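The shirt that would not wrinkle

Three weeks, one shirt. Travel, office, one wedding rehearsal, a lot of bus. The brief from my editor was short: find out if the new crop of knit dress shirts is worth the money or if it's gym wear with a collar stuck on.

Short answer, it depends on the collar.

Long answer starts in Jundthorpe, in a workroom above a bakery, where Gunnel Bakke cuts patterns for a small label called Orar. She has been making shirts for most of her life and she doesn't like talking about fabric. Fabric is what everyone asks about. She wants to talk about the collar stand, the strip that goes around the neck and holds everything up.

"You can buy the best cloth in the world," she said, "and if the stand is soft the man looks like he slept in it."

She had two sample shirts out on the cutting table. Same size, same cotton knit, same buttons. One had a fused stand, the other a sewn-in one, and she made me put on both. The fused one felt crisp for the first ten minutes. By lunch it had a bubble near the top button. The sewn-in one sat where it was put. I wore it home, with permission.

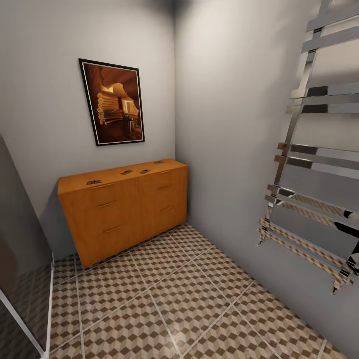
Knit shirts are cut differently from woven ones and this is where most cheap versions fall down. A knit gives, so the factory takes a shortcut, skips the yoke shaping and lets the stretch do the work. Fine standing still. Reach for a grab rail and the whole back rides up. Bakke cuts her yoke in two pieces and angles the grain, and yes it costs more, and yes you can feel it.

Price then. Orar's basic white is 200 dollars. The heavier one, brushed on the inside, is 300. Not nothing. I own jackets that cost less.

I took the question to Uthai Wongsuwan, who ran the shirt floor at a department store for years and now buys for Wattanapong, a menswear shop with two fitting rooms and a very long waiting list for alterations. He stocks Orar and he stocks cheaper stuff as well. His view is that men overbuy. Six bad shirts when two good ones would do, and then the six go gray at the cuff all in the same month.

He has a test he does with customers. Button the collar, turn your head all the way left, then all the way right. If the collar comes with you its too tight. If it stays put and your chin brushes it, good. Sleeve next – hand flat on the opposite shoulder, and the cuff shouldn't climb past the wrist bone. I failed on both with the shirt I'd walked in wearing. He was nice about it.

Washing. Everybody gets this wrong, me included. Cold water, inside out, buttons undone. Shake it hard and hang it damp, on a wide hanger. No dryer. Bakke was very firm on the dryer. Heat kills the stretch yarn long before the cotton goes and once thats gone the placket starts to wave like a potato chip. 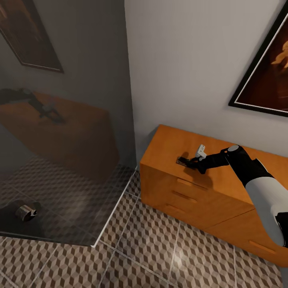
4 min read

Now the other end of the market. Harkoton sells a knit shirt in more colors than I could try, by mail only, and it has a following. Eyerusalem Worku wears one under a suit jacket four days a week. She's a court interpreter, long hours on her feet, and she wanted something that didn't need an iron on Monday morning. Hers has been through a year of washing. Collar still decent, elbows going thin, one button replaced. She'd buy it again. She'd buy it in navy, she said, the pale blue shows everything.

I wore the Harkoton for a week after that. Comfortable straight out of the bag. A bit shiny under office lights. The pocket is too small for glasses and too big to ignore, I would take it off with a seam ripper. On the bus, with a backpack, it did better than anything else I tried, no creases across the shoulders and dry by the time I got to my desk.

Where it lost was the evening. Tie on, jacket off, and the collar points started to drift out from under the knot. Collar stays would fix that but there's no slot for them. Strange thing to leave out.

Made to measure is its own rabbit hole. Duangjai Boonchu, who tailors out of her front room and does knits only if you ask twice, quoted me 940 dollars for three, fabric included. She takes eleven measurements and then ignores some of them in favor of how you stand. Apparently I drop my right shoulder. Every shirt I've ever owned has been wrong on that side and I'd blamed the bag.

Did I order? One. White, sewn-in stand, no pocket. Ready in January, if the cloth turns up.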